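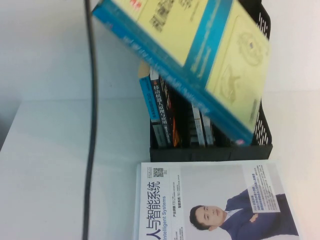 Open day talk - notes, Sestville group. Keep it to 16 minutes. Janelle is on the clock, look at her at the halfway point.

Start
Say hi. Thank Maja Gajewski for the room and for the badges. Phones on silent. If you came in late from the Plarnix tour there are seats up front, please use them.
Who I am, one line only. Not the whole Nastmont story again.

Why books
People ask for the flashy stuff. Backflips. Coffee. We do books and a desk file holder, cause everybody in this room has put a book away today or walked past one that needed it.
Books are awkward. Hard covers, soft covers, thick, thin. Paperbacks bend. A glossy cover slides on a smooth table. And the slot you want is half full of other books that lean whichever way they like.
Ask the room - how do you pick up a flat book with one hand? Wait for it. Somebody always says "slide it to the edge". Good. Say we'll come back to that. (Do come back to it, forgot last time.) 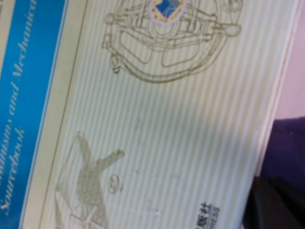 The big one is the Mechanisms and Mechanical Devices Sourcebook, Chinese edition. Sclater and Chironis. Wide blue stripe on the cover, you can spot it from the back row. Engineers in the audience will grin, it's a book full of linkages being handled by linkages. Don't oversell that joke.
Points to hit:
- size. It's large, so a small tilt at one end is a big swing at the other
- 2 arms, 2 grippers. One can hold while the other moves
- slots are narrow, neighbors don't move over for you
- soft vs hard cover, pass a couple of our own around teh room if time

What the arm sees
Slow down here. This is the bit Deepak Bhatia says I rush every time.
Wrist camera is close and it moves with the hand. Great for an edge or a corner. Bad for knowing where you are. Turn the wrist a little and you've got a lot of plain surface and not much else to go on.

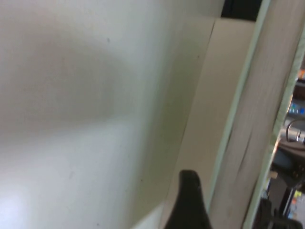
So you want a second view that stays put, looking at the table. One camera for "where", one for "how close". Say it twice, its the main thing I want them to take home.
Kids' version - cover one eye and hold a paper towel tube to the other, now find your pencil. Works every time, leave room for giggling.

Demo
60 seconds of quiet before we start, let people find a spot behind the tape. Bartosz has the stop button. Tell them he has it. Point at him.
Talk while it runs but not over it. Call out the approach, the grip, the tilt, the slot. If it misses, say it missed. No excuses, just go again.
No leaning on the table!! Last January we lost half the session to an elbow.

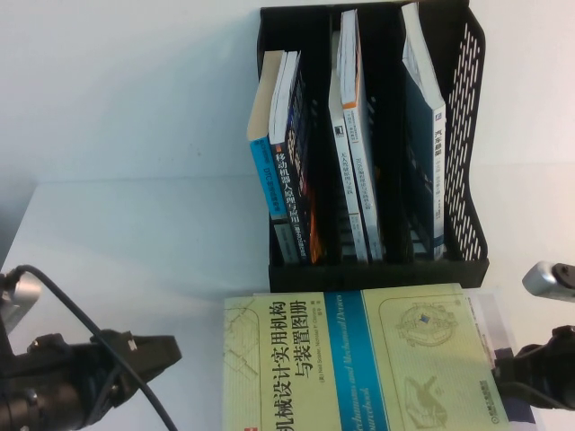 Questions I'll get
How fast is it? Slower than you. Fine to say so.
Can it read the titles? Different problem, send them to Stanisława Wasilewska at the Wanigasekara table, she likes this one.
What about a full shelf? Harder. Less room for fingers. Show with hands.
Will it take my job? Take it seriously, don't joke. Ask what the job is first.

Wrap
Back to the flat book question - slide it to the edge. Let a kid try it.
Next group at 2, so clear the doorway. Sign up sheet by the coats.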